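Otbridge sidewalk dining rules and the protest on Markance Street

gbraten_desk
The council posted the draft on Feb 25, 2023. Section 4 sets a 30-foot buffer between any demonstration of 50 or more people and a permitted dining patio. Smaller groups are exempt. I read that as content neutral on its face, but the timing is hard to ignore after the Kelever Grill video.

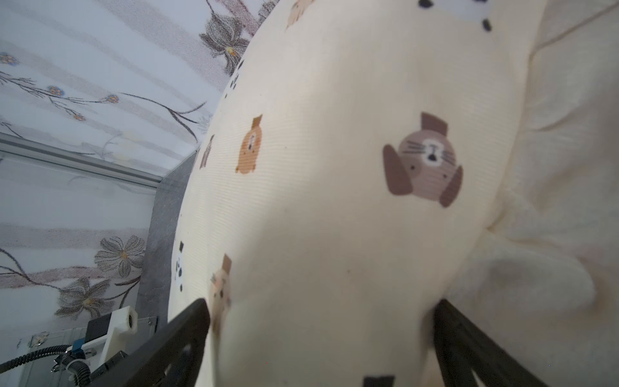
The fine schedule is in the appendix, and it applies to organizers only. A person who walks up to a table and yells is already covered by the existing harassment code. So I don't see what the buffer adds.

tallyclerk
It adds a line an officer can measure. The harassment code needs a complaint from the diner, and the couple in the video left without filing one. Birgit Gerlach said as much at the hearing.

gbraten_desk
Gerlach also said the petition had 821 signatures. The clerk's packet doesn't say how many are residents – worth checking before anyone cites it.

north_ward
You're both skipping the width problem. Markance Street is 70 feet wall to wall with patios on both sides. Take 30 off each side and the march gets a strip in the middle. That is a ban on that block, whatever the text calls it.

tallyclerk
Only during patio hours. Read 4(c).

north_ward
Patio hours run until closing, seven days a week, starting in May. 4(c) changes nothing in practice.
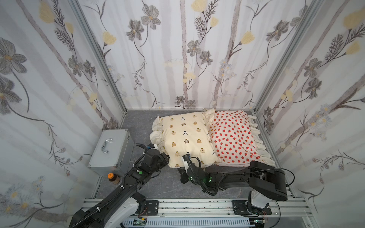
The Nyberg amendment would replace the distance with a physical barrier supplied by the restaurant. I prefer it, with one fix. "Barrier" is undefined, and a patio closed in on three sides with the fourth left open, like that flowered wallpaper enclosure, could pass as written. Define the open side and I'd support it.

gbraten_desk
Disagree. That moves the cost to the restaurants, and they didn't ask for it. Also my name is Gøran Bråten if anyone wants to quote me in comments to the council. I'm filing against both versions.

tallyclerk
Filing in favor of the original. Comments go to the clerk in writing.

Related threads
Kelever Grill video: full timeline
Otbridge permit fees, round two
Who sits on the public safety panel?
Nyberg amendment text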